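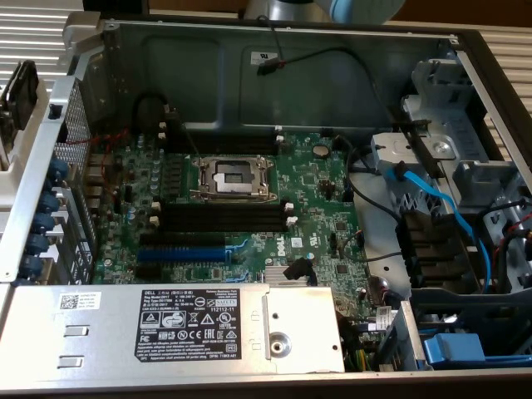
Piras Bench Cell, memory and CPU station

The Piras cell from Pevden handles desktop teardown and refit with one arm and a fixed overhead camera. Set the chassis flat with the side panel off and the power supply toward the operator. On a Dell board like this one, teach the CPU socket first, then the memory slots above and below it. Tie back any cable that hangs over the board before the first run.

Finger pads: replace every 20 shifts
Camera check: every 12 hours
Jog speed while teaching: 40 mm/s
Spare pads and fixtures: ask Chelsea Kettle, Zeltport parts desk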